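4.2 Do shared tables change how long people stay?

The claim that a large shared table makes people linger has been repeated so often in the trade press that few authors now bother to cite anything for it. Where a source is given, it is usually the Pralton survey, which asked 400 café customers whether they "felt encouraged to stay" at a communal table. Most said they did. We have two problems with this. The question was put only to people already sitting at such a table, and it asks about a feeling when the argument is about minutes.

Gouveia's reanalysis is more careful but does not rescue the claim. She separated customers who arrived alone from those who arrived in company, and the difference in length of stay shrank to almost nothing in the second group. Among solo customers it remained, though many of them had laptops open, and a person with a laptop will stay a long time at nearly any surface with an outlet nearby. Gouveia notes this herself, in a footnote. Later papers that quote her main result tend to leave the footnote out.

Our own observations were made at 17 sites over one July. Three of these were run by Lo Presti, which had replaced its two-seat tables with long ones the year before and kept till records from both periods. We had hoped these would settle the matter. They did not. Average time between first and last purchase went up after the change, but so did the share of customers making a second purchase, and the records cannot say which came first. A longer stay may lead to another coffee, or a new menu with better pastries may lead to both. Lo Presti changed its menu in the same month as its tables, a detail we learned only when we asked why the item codes no longer matched.

The Colteck data set is larger, with more than 2,000 visits, and is often treated as the stronger evidence. It records when a chair is taken and when it is left. It does not record whether the same person sat in it throughout. At a crowded long table, where people shift down to make room, one chair can pass through several hands without ever being counted as empty. Any error of this kind makes stays at shared tables look longer, and small tables hardly suffer from it at all. We would expect a bias in exactly the direction of the published finding, and we have not seen a correction for it.

There is also the matter of what counts as a shared table. Pralton includes anything seating six or more. Colteck goes by length alone. Gralon, whose planning guide is widely used by designers, counts a table as shared if "unrelated parties may reasonably use it together," which leaves the decision to whoever is filling in the form. Surface and finish are treated just as loosely. Gralon advises a warm wood tone, walnut in particular, on the grounds that it invites contact across the table, and offers no measurement in support.

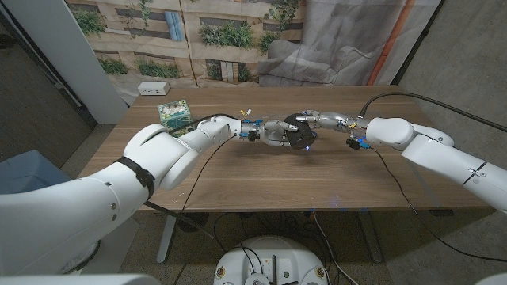

Figure 3. Table with a warm walnut-brown top; two white robotic arms with silver hands meet over the middle.

The advice on color may be harmless, but it shows how easily taste passes into the literature as a finding. In our sites the tables with dark tops were mostly in the newer rooms, which also had softer lighting and less noise from the counter. We could not separate these effects and doubt that anyone working from photographs and floor plans could do so either.

What remains is modest. Solo customers at long tables do seem to stay somewhat longer – at least where there is power to plug into – and we found no good reason to extend this to pairs or groups. A fair test would need the same room, the same menu and the same season, with only the tables changed, and it would need to follow people instead of chairs. We know of no study that meets these conditions, including ours. The next section turns to noise, where the measurements are better and the disagreement is mainly about how to read them.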